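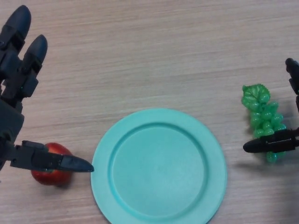

Matte Holztischplatte: Kunststoffteller und Dekoobst dauerhaft darauf stehen lassen?

Plarumow
15.12.2024
Esstisch mit heller Holzplatte, matt, feine Maserung längs. Laut Vorbesitzer geölt, Produkt unbekannt. Darauf stehen dauerhaft ein türkisfarbener Kunststoffteller und ein roter Deko-Apfel, vermutlich ebenfalls Kunststoff. Im August stand der Teller mehrere Wochen am Fenster an derselben Stelle, danach war ein hellerer Ring sichtbar, der inzwischen fast weg ist. Ist das Weichmacher oder nur Licht? Und muss ich etwas unterlegen? Eine Tischdecke kommt nicht in Frage.

Lultmont
Filzgleiter drunter, fertig. Mache ich bei allem so.

Steldale
Ein hellerer Ring, der sich zurückbildet, spricht für Licht. Unbedeckte Flächen dunkeln nach, die abgedeckte Stelle bleibt heller und holt später auf. Weichmacherschäden sehen anders aus: Die Oberfläche wird klebrig oder glänzt stellenweise und bildet sich nicht von selbst zurück. Betroffen ist vor allem Weich-PVC. Harte Teller aus Melamin oder Polypropylen enthalten in der Regel keine nennenswerten Mengen Weichmacher. Bei Dekoobst hängt es vom Material ab. Gibt der Apfel auf Fingerdruck nach, würde ich ihn nicht direkt auf das Holz legen, sondern auf den Teller.

Zur Prüfung, ob die Platte noch geölt ist: einen Wassertropfen an unauffälliger Stelle aufsetzen, 16 Minuten warten, abwischen. Bleibt ein dunkler Fleck, ist die Sättigung zu gering. Dann mit Körnung 240 in Faserrichtung anschleifen, Hartöl dünn auftragen, nach 30 Minuten den Überstand restlos abnehmen. Bei Lack bringt Öl nichts. Öllappen ausgebreitet im Freien trocknen lassen, Selbstentzündungsgefahr.

Jaramillo
Ergänzung zu den Filzgleitern: nur die zum Annähen oder Schrauben, oder vorher testen. Der Kleber wandert bei Wärme seitlich heraus und zieht in geöltes Holz ein. An einem Teller hält ohnehin nur geklebter Filz, und der übersteht keine Spülmaschine. Ich verschiebe die Sachen alle 2 Wochen um eine Tellerbreite, seitdem keine Ränder mehr.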